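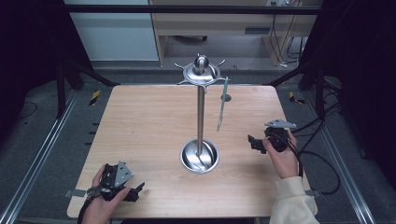
How to load a hanging utensil stand without it tipping over

Every kitchen blog will tell you a hanging utensil stand saves a drawer. Maybe. I have owned two, and the first spent most of its life in a cupboard with the ladle it kept throwing on the floor. If you already have one and want it to behave, this is what has worked for me.

Before you hang anything

Put the stand on a bare, flat surface. Skip the cloth or silicone mat that people put under it for looks. Push the top gently with one finger. If the base rocks, check that the pole is screwed down tight. Mine came a full turn loose from the shop, Zemska brand, and the leaflet had nothing to say about it.

Now try the hooks with your thumb. Sharp edges will scratch a nylon handle. I don't believe the claim that any utensil fits any hook, and you can test it in 30 seconds with what you own.

Loading it

1. Start with one light piece, a thin spatula for example. Hold the pole with one hand and hang the spatula with the other. Let go and see which way the stand wants to lean.

2. Put the next piece on the opposite side, as close in weight as you can manage.

3. Carry on in opposite pairs. Six hooks does not mean six utensils. Four is plenty on a small base.

4. Check the bottom ends. Anything that touches the base or the counter is too long and belongs in a jar.

5. Give the handles a nudge. If two of them knock together, move one along a hook.

What to leave off

Cast ladles, meat mallets, and anything over 100 grams if your base is narrow. The Mivau guide I followed at first says to put the heaviest piece at the front "for easy reach." I tried it in January and swept up a broken saucer.

Cleaning

Wipe the pole and base with a damp cloth and dry them right away. Polished steel shows every fingerprint, and the special sprays don't change that. I paid for one. Dish soap did the same job.

Is it better than a drawer? I still keep the drawer.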